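Two grippers, one T-shirt: what we got from 1033 folds

11/03/2024

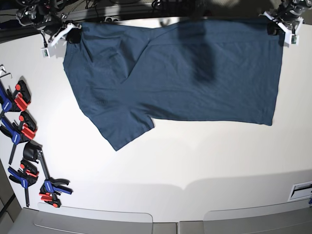

The T-shirt held by both grippers, part way through the week's runs.

I've had a few emails asking how the folding work is going, so I'll write up the result we have so far. It is a modest one.

The question Guilan Jin and I started with was whether it helps to pull a garment tight before folding it. Our old method picked two points on the cloth, lifted, and folded straight away. The new one, which Guilan calls Hidar, adds a short stretch step. Both arms grip the top edge and move apart slowly until the force at the wrists goes over a set limit, then stop. After that the fold runs exactly as before. Nothing else in the code was changed, and the policy was trained on the same 1033 demonstrations both times.

We ran 97 trials with each method. A trial counted as a pass if the two long edges ended up within 3 cm of each other. The stretch step did better on shirts that began badly crumpled. On shirts that began nearly flat it made no difference we could measure, and it added around 3 seconds to every run.

Most of the failures came from the sleeves. If a sleeve is tucked under the body when the arms pull, the shirt looks straight along the top and is still wrong underneath, and the force reading can't tell you that. Leandro Huenchumán thinks we should check the outline of the garment after the stretch and regrasp if it doesn't match -- I agree, but it means another model to train and I'd like to finish the write-up first.

Dark cloth was also harder. The arms throw shadows on the table and on the shirt, and the grasp detector sometimes took the edge of a shadow for a crease. Kenna Dalgleish moved one of the lamps last Thursday and that helped a bit. We have not rerun the full set with the new lighting, so the numbers in the draft are all from before.

Next is towels, then long sleeves if the fingertips hold out.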